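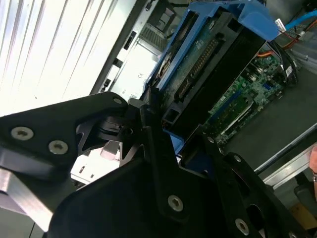

Short naps help adults hold on to word lists, study finds

Adults who took a short nap after learning a list of unfamiliar words remembered more of them later the same day than those who stayed awake, according to a study released in February by the Geter Centre for Memory and Learning.

The study involved 150 adults, none of whom worked night shifts or had been treated for a sleep disorder. Each was given a list of made-up words paired with everyday English ones, such as "cup" or "ladder", and was allowed 15 minutes to learn as many pairs as possible.

Half of them then went to a darkened room to nap. The rest sat in a lounge and watched a nature programme with the sound turned low. Both groups were tested at 4 pm, after a light lunch, and again by telephone the following week.

In the afternoon test, those who had slept recalled nine more pairs on average than those who had not. By the time of the telephone test the gap had narrowed, though the nap group was still ahead.

Jacinto Cisneros, who led the work, said the size of the first result had surprised the team, but that the second mattered more to him.

"Most of us want to know something next week, not just this afternoon," he said. "The benefit shrinks. It doesn't vanish, and we'd like to find out how long it lasts."

Psychologists have long linked sleep with what is called consolidation, the process by which a new memory becomes more stable. Much of the earlier work looked at a full night's sleep. Daytime naps are harder to study, partly as people vary so much in how quickly they drop off in a strange room. In this study a number of those in the nap group said they had only dozed, and a few said they had not slept at all. Their scores were left in.

That has drawn some criticism. A written response from the Bermúdez Institute, which runs its own sleep laboratory, said that without recordings of brain activity it was not possible to separate the effect of sleep from that of simply lying still in the dark. Quiet rest has been shown to help recall in its own right – and watching television, even with the volume down, may get in the way of it.

Cisneros accepted the point. A follow-up will add a third group, who will rest in the dark but be asked to keep their eyes open, and sleep will be recorded throughout.

The new study will also include people over 65, who were left out of the first. Older adults often nap more but spend less time in deep sleep, and it is not clear whether they would gain as much.

Recruitment is due to open in the spring at the centre's Pelon Street building. Those taking part will need to attend for one full day and will have their travel costs paid.

Last updated: February

Contact us | © Jamness News | Back to top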